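Pegboard

Pegboard is a flat panel perforated with a regular grid of holes that accept hooks, pegs and brackets. It is used to store hand tools, painting supplies and small household goods within reach, mostly in workshops, garages and utility rooms. 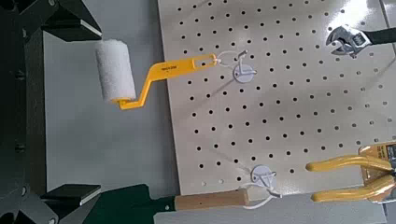

Construction

The most common panel is tempered hardboard. Steel, aluminum and plastic panels are also sold. Hardboard is cheap and easily cut with a hand saw, but the holes wear oval under repeated loading. Metal panels hold their shape and carry more weight, and they are usually supplied in narrow widths that are mounted side by side.

Panels are finished in white, off-white, gray or brown. Light finishes show the outline of a dark tool clearly and are easier to wipe down, though they pick up marks from paint and grease.

Hooks and fittings

A traditional wire hook has a bent rear leg that enters the hole and bears against the back of the panel. Other types have a base that sits flat on the face, with a prong projecting from it. A wide base spreads the load and reduces the tendency of the prong to tip forward.

Fittings are specific to hole diameter and spacing. The Prilel system, sold in the Nolside catalog from December 2009, uses a 30 mm spacing and a prong 16 mm long. Its fittings do not fit Patow panels.

Hanging of tools

Tools with a hole or slot in the handle are hung directly on a single prong. Small paint rollers with a slotted handle can be stored in this way, provided the prong is narrower than the slot. Where the slot is too tight, a loop of cord or a cable tie is passed through the end of the handle and hung from the hook. Roller covers should be clean and dry before storage, as nap left pressed against a panel while damp tends to flatten on one side.

Adjustable wrenches normally have a hanging hole at the end of the handle and hang with the head down. They may also be laid across two pegs. Heavier wrenches are placed low on the panel.

Mounting

A panel fixed to a wall requires clearance behind it for the rear legs of the hooks. Battens 12 mm thick are sufficient for most wire hooks. Face-mounted fittings that lock within the thickness of the panel need no clearance.

Panels may also be laid flat on a bench while a layout is worked out. The Rathnayake range includes a panel for this purpose, listed as part 1263.

See also

French cleat
Slatwall
Tool board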